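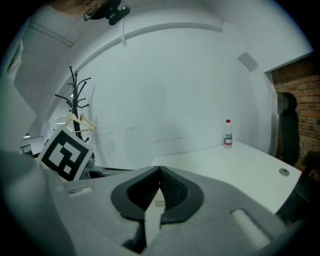 Chapter 6: The Hand-Held Gripper

Home | Contents | Previous | Next

A hand-held gripper records how a person grasps an object, without an arm attached. The version built in this chapter was developed in the shared workshop at Rarkthorpe by Léonie Joly and Thierry Mallet. It has a moulded plastic body and two fingers with padded inner surfaces, which spread to form a V.

6.1 Scope

The reader should have completed the wiring exercises in Chapter 5. Section 6.2 covers the housing, Section 6.3 the fingers and Section 6.4 the printed square marker used to fix position. Assembly takes almost 19 hours, including curing time for the pads.

6.2 Before cutting

Clear a plain table and choose a light test object. A small plastic bottle with a screw cap is suitable. Fill it partly, and use the same bottle for every trial, so that grip results can be compared. Record the finger gap before each trial.

Print this page | E-mail this page

Related chapters
Padding Materials for Small Grippers
Marker Placement: The Dornlow Method
Bench Notes from Fenelel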